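When I ask Roswitha Kröger how the robotics club at Engelhardt got started, she laughs and pulls out a chair for me. "With a broken printer," she says. "Three kids stayed after school to take it apart, and I stayed to make sure they didn't lose a finger. By September they were asking for a room."

They have the room now, and 17 members, and a project they call Pileo, a hand-held gripper that is supposed to teach a robot arm how people pick things up. You carry it around, you squeeze, it records. The students have been at it since last winter, and Kröger — who teaches math and swears she knew nothing about motors — can talk about it for a very long time, which I was glad of.

"Everybody wants to do the software," she tells me. "Then they find out that the fingers are the hard part! We had a pair that couldn't hold a pencil. We had a pair that held a pencil so well it snapped. I have a drawer full of fingers, I really do."

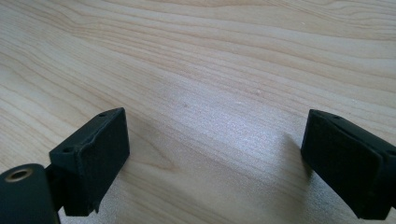
Pileo's gripper jaws

The current jaws are black and blocky, narrowing toward the tips, and the students argue about them constantly. One group would like them slimmer. Another wants the wrapping redone before anybody touches the shape. Kröger lets them argue. "I used to step in," she says, "and then I noticed that they were listening to each other better than they listened to me."

So far the club has logged 1,859 recordings, a good many of them made on Sunday afternoons, when the building is quiet and somebody's parent has usually brought soup. The rule is that every recording gets watched by a second student, even the dull ones. "Especially the dull ones," she corrects me.

In spring they will take Pileo to the Jemlow student meet, where 21 teams have signed up. I ask if she's nervous. She thinks it over while she hunts for her keys, and says she's mostly worried about the van.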